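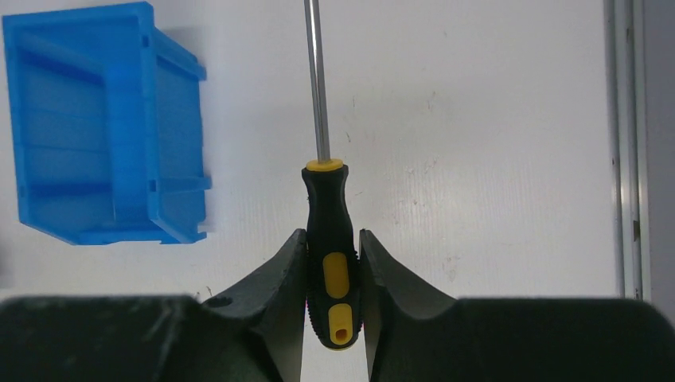 *2 min read*

**Pre-run software checklist, grasp cell, with my comments.** 4 Jul 2019, build "Mallow"

I went through the whole list this morning before letting the planner loose on hand tools. Zhenhua Lei wanted my notes typed up, so they're typed up (sorry in advance for the rambling).

- [x] **Controller heartbeat and watchdog.** Pulled the network cable mid-jog, arm stopped. Did it twice. Happy!
- [x] **Speed cap in config matches the label on the cell door.** Cap is 200 mm/s. Somebody had left the Lorham override file in the folder again, so I moved it out. Please stop copying that whole directory over, just take the calibration.
- [x] **Grip force limit loads at startup.** 42 N, reads back fine.
- [ ] **Wrist camera calibration.** Passes, but I'm leaving the box open. The pattern was last shot in October and I'd like a fresh one before we trust the depth on anything skinny.
- [x] **Tool pose estimate.** With the screwdriver held upright between the fingers, the fit locks onto the black and yellow handle nicely. The shaft is shiny and runs right out of the wrist view, so don't let the estimator guess the tip from this camera. I set the tip offset by hand in the tool file.
- [ ] **Collision model includes the held tool.** Nope. The planner still thinks the gripper is empty after a restart, and that's a long metal shaft it doesn't know about. Lensa Gebremichael has a patch; don't run unattended until it's merged.
- [x] **Blue bin in the world model.** It's there. I padded the rim a bit more, because the Tondside planner loves to shave corners.
- [x] **Side rail keep-out zone.** On, and drawn in the viewer.
- [ ] **Wrist rotation limit.** Should be 90 degrees either way with a tool in hand. The file says so, the log doesn't mention it at all. Needs a look.
- [x] **E-stop recovery.** Comes back in hold and waits for a click.

Supervised runs only for now. I'll redo the open ones once the patch is in. The Vigfúsdóttir checklist has a line for log disk space and we should probably steal it.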